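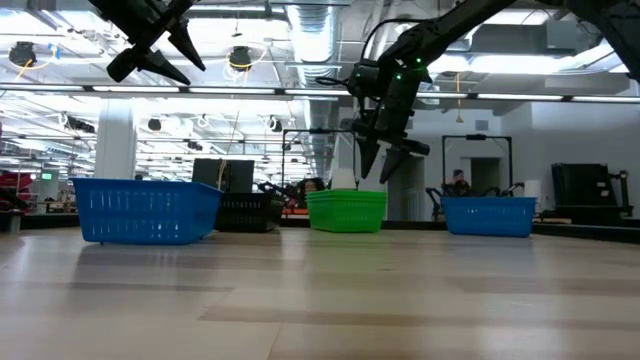

Elder financial abuse: how do you bring it up with family?

olga_h
My aunt is 81 and her grandson moved in with her in May. Last week I helped her with her mail and found $3,457 gone from her savings over 17 withdrawals. She says he "borrows" it. She also whispered when she said it, and that's what got me. Do I talk to him first or go straight to her bank?

tuoithai
Bank first, please!! I talked to my cousin first when it was my dad's money and he had a new card in his own name before dinner.

Parveen Miah
I'd slow down a little. It's her money and she's of sound mind, right? Going to the bank behind her back takes one more thing away from her. Take her out for lunch, just you two, and ask what SHE wants.

tuoithai
Sure, but she's whispering in her own house, Parveen. I wouldn't wait long.

hue.ton
Adult Protective Services takes calls from worried relatives, and you can ask questions before you decide on a report. I did that for a neighbor (different state, so check yours). Write down dates and amounts now while you have the statements.

olga_h
Thank you all. Lunch is tomorrow, and I'll offer to go to the bank with her right after. Parveen, I hear you, but if she says no I'm still calling APS.

Parveen Miah
Fair enough. I'd still tell her before you call.

Comments (2)

Conceição M.: Same thing with my mom. She was so relieved when somebody asked.

veloso515: Did she ever sign a power of attorney? Worth checking.

Related threads
Brother controls Mom's phone
Support group in Clurkura, evenings
When a parent won't report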